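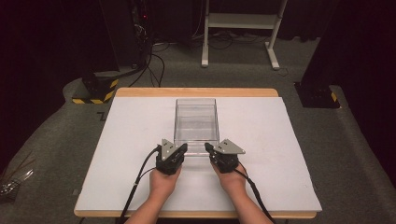
Re: [storage] Desiccant quantity for sealed polypropylene bins

On Saturday a list member wrote:

> We moved the seed collection out of the basement fridge and into
> gasketed bins last fall. Each bin holds paper envelopes inside a
> foil pouch. I put one 50 gram bag of silica gel in every bin and the
> humidity cards still read high a month later. Is the gel bad, or do
> I need more of it? Also, does it matter whether the gel goes inside
> the pouch or outside it?
>
> The bins are the Clollora type with the blue gasket. The room is not
> climate controlled.

Taking the questions in reverse order.

Placement matters a great deal. A foil pouch that is heat sealed is a vapor barrier. Gel on the outside dries the air in the bin and does nothing for the seed. If the pouch is only folded over and clipped, moisture will pass, but slowly, and the card in the bin tells you nothing useful about the envelopes. Put the gel in the pouch with the seed and put the card in there too, facing out through the window if the pouch has one.

On quantity, the usual error is to size the gel for the air volume. The air in a closed bin holds very little water. Nearly all of the water is in the paper and in the seed itself, and the gel has to take up that water before the reading will move. Weigh the contents, envelopes included, and start with an equal weight of dry gel for the drying stage. Once the card is stable you can remove most of it and leave a small bag in place for maintenance.

As to whether the gel is bad: silica gel does not wear out in ordinary use, but it arrives wet more often than people expect. Weigh a bag, dry it in the oven according to the supplier's sheet, let it cool in a closed jar, and weigh it again. If it lost more than a few percent it was partly spent when you opened it. Check the bag material first. Some of the cheaper bags will not take oven heat and the gel has to be poured out into a pan.

I can report numbers from the Dollolmont collection, which was set up the same way as yours. We had 70 bins on open shelving. After the first season, 3 of them had cards above the target, and all 3 had a twisted gasket at the corner. Reseating the gasket fixed 2. The other had a warped lid and was replaced. The remaining bins held through the summer with no change of gel.

A few notes on the gaskets. The corner radius on the Clollora lid is tight, and the gasket tends to creep out of its groove if the lid is closed one side at a time. Press both long sides down together, then close the latches. Do not grease the gasket. Kamau sells a replacement strip that is slightly softer and seats better, but it is sold by the roll and you have to cut and join it yourself. Put the joint on a straight run, away from the latches.

Humidity cards drift. Keep one new card in reserve and compare it against the old ones in the same closed jar overnight. If they disagree by more than one step, discard the old ones. The small dial meters are worse than the cards in my experience. The Arancibia logger is adequate if you can spare one for a few days, but let it settle overnight before you trust the first reading.

Last point. Do not chase the lowest number you can reach. Large-seeded beans in particular can be damaged by overdrying, and some will crack when they are planted out. Pull the drying gel from those pouches as soon as the card reaches target. Anything recalcitrant should not be in the bins at all.

If you post the weight of contents per bin and the card reading at the start, I can work out the gel for you.

--
storage mailing list
To unsubscribe, send a blank message with "unsubscribe" in the subject line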